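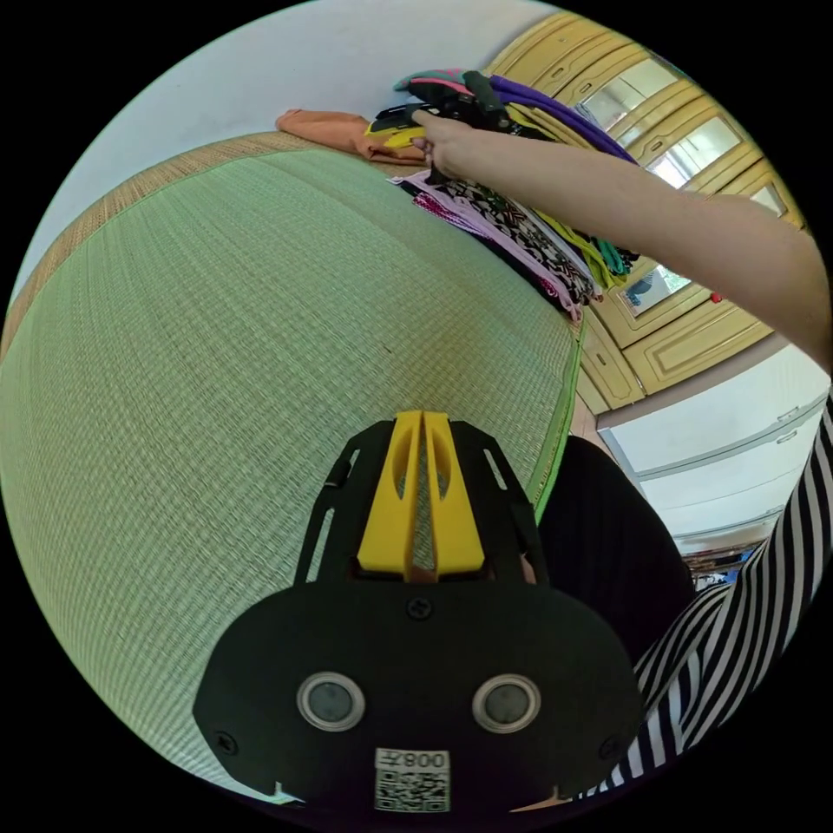

*Tatami with its green edging.*

I watched **Prarnow** twice in February, and I'd happily sit down for a third go. It's an 18 minute short written and directed by Thu Trịnh, and nearly all of it takes place in one kitchen, where two sisters are meant to be writing a speech for their dad's retirement do. They get as far as "Good evening, everyone" and then the rows begin!

Trịnh lets people talk over each other, and the jokes come out of that - you catch the funny bit half a second late, when somebody's already moved on to the parking.

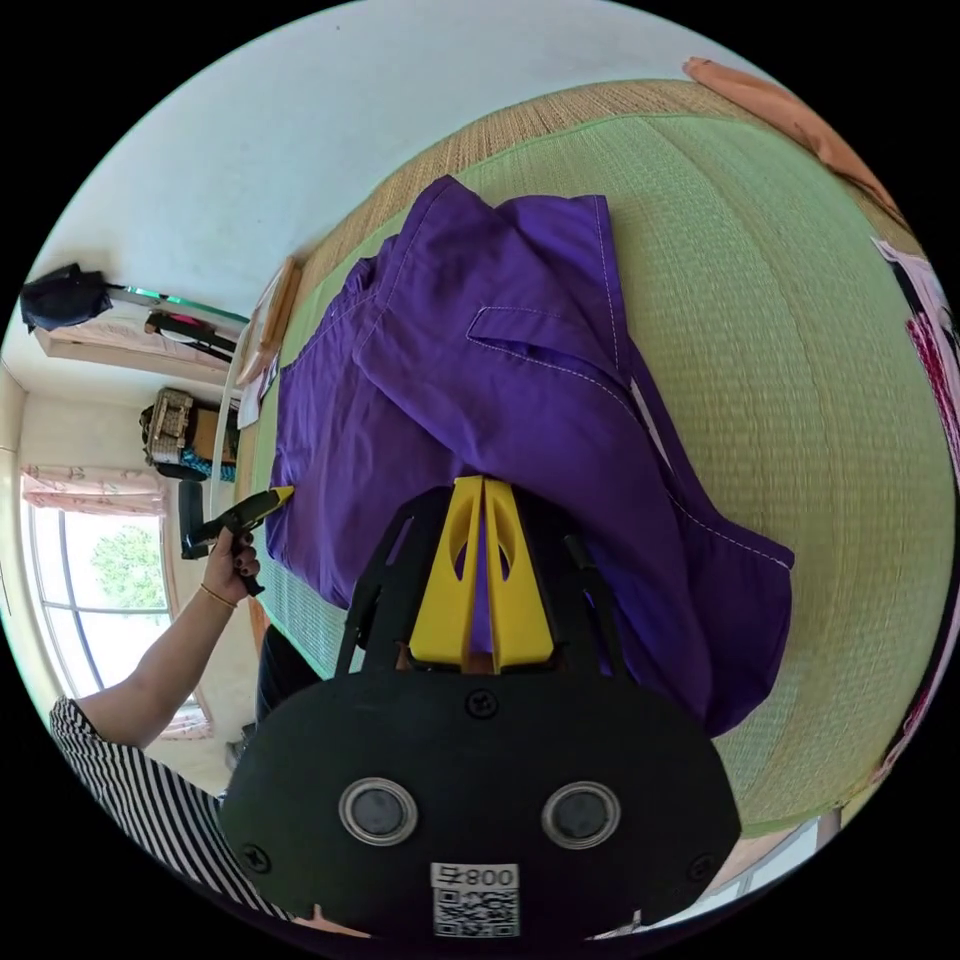
*Purple shirt, white stitching.*

Quang Nông plays the younger sister's husband, who spends most of the film trying to leave for work. He has perhaps ten lines and I laughed at every one (the phone call to Brindden, his awful employer, is a joy).

The last two minutes feel hurried, and I'd have liked more of the dad. 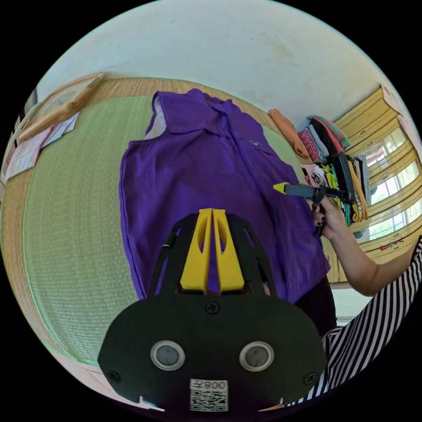 ## Where to see it

It's on before the main feature at the Eltari, screen two, 82 seats. Get there for the start.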